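Home Notebook Projects People Links
Filed under: Workshop notes / Natural dyes

November, late morning

Back to the walnut hulls at last! Thaís brought a second sack over from the trees at Kokville, much blacker than the first lot, and I've had them soaking in rainwater in the shed with the lid on (the smell is something you get fond of, I promise). The idea is still to get a proper deep brown on the Siqueira wool without iron, as Jeanine finds that iron makes the yarn harsh, and having knitted with last year's skeins I'm inclined to agree with her.

I simmered the hulls gently for two hours, strained them through old muslin, and split the liquor between four pots. Plain wool in the first, alum in the second, and the other two kept back for the longer soak Rogério keeps writing to me about. He swears by leaving it overnight and then again overnight, and I've never had the patience.
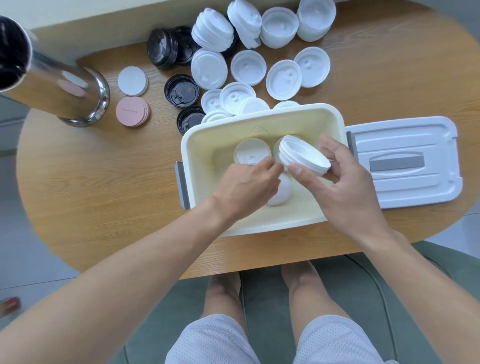
The alum skein came out warmer than I expected, nearly a chestnut, while the plain one is flatter and a touch green when you hold it by the window. I like both, but it's the chestnut that Valquíria wants for the blanket border, so I shall have to weigh things properly next time and stop tossing in "a good handful". Jeanine, if you're reading this, yes, I know — you did tell me.

Tap water is my other suspicion. Ours at Workham is very hard, and the small test I rinsed under the tap looked duller than its twin from the rain butt. 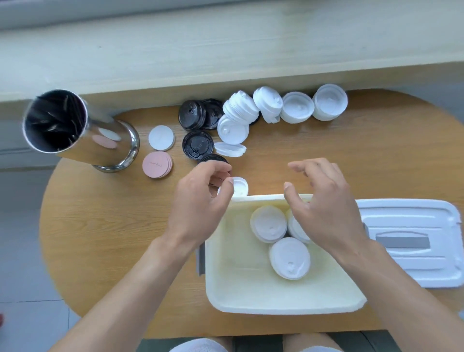 I'd like to try the same again with the paler fleece, and to put a few strands of each on the south windowsill, half covered with card, to see how they stand up to the light. Tarcísio has offered his oak galls for a comparison and I must remember to ring him before he gives them all away.

Still to do: label the skeins, scrub the big pot, find my other glove.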